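Bondville Community Rooms: Drinks Corner
Progress report to the Dagdag Fund, April
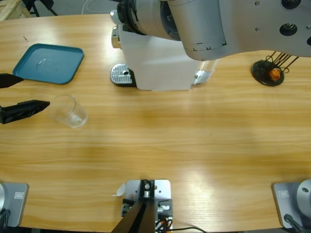
Where the work stands

The grant paid for a self-service drinks corner in the ground-floor room at Bondville. The corner opened in April and has been in use on all days the building is open. The table, the white coffee machine, the trays and the glassware are in place. The shelf for supplies is up but not yet painted.

The table is wood, light in color, and was moved down from the Skullilham office, so we did not buy one. The surface has a gloss finish and wipes clean with a damp cloth. We had set aside money for a protective cover and have decided we do not need it.

Equipment

We bought 11 teal trays with rounded corners and a low rim. People use them to carry drinks to the seats by the window, and spills on the floor have gone down. We also bought short clear glasses for water and iced coffee. Three have been broken and replaced from the spare box.

The coffee machine came from Morner. It has a slotted metal drip tray at the front, and this has to be emptied twice a day when the building is busy. In the first week it was left overnight and overflowed onto the table. The evening closing list now includes it. The descaling kit ordered with the machine arrived late and has been used once.

The round black base with the wire rack stands to the right of the machine. It takes up more of the table than we had planned for, and the sugar and stirrers have moved to the shelf as a result.

Use so far

We logged 283 drinks in the first month. The busiest time is between 10 and 11 in the morning, before the language class. Afternoon use is low. The tenants' group on the second floor has asked if it can use the corner after 6 p.m., and we have said yes on a trial basis.

Spending

Equipment came in $109 under budget, mostly from reusing the table. We would like to put this toward a second water filter and a box of replacement glasses. Please let us know if that needs a formal change request.

Coffee and milk are costing more than we estimated. The donation box covers part of this. We have asked for a price on larger bags of coffee and will include it in the next report.

Still to do

Paint the supply shelf.
Fit a longer cable cover along the wall behind the table.
Put up the cleaning instructions in large print.
Agree on a place to store the trays at night.
Send the remaining receipts to the Dagdag office.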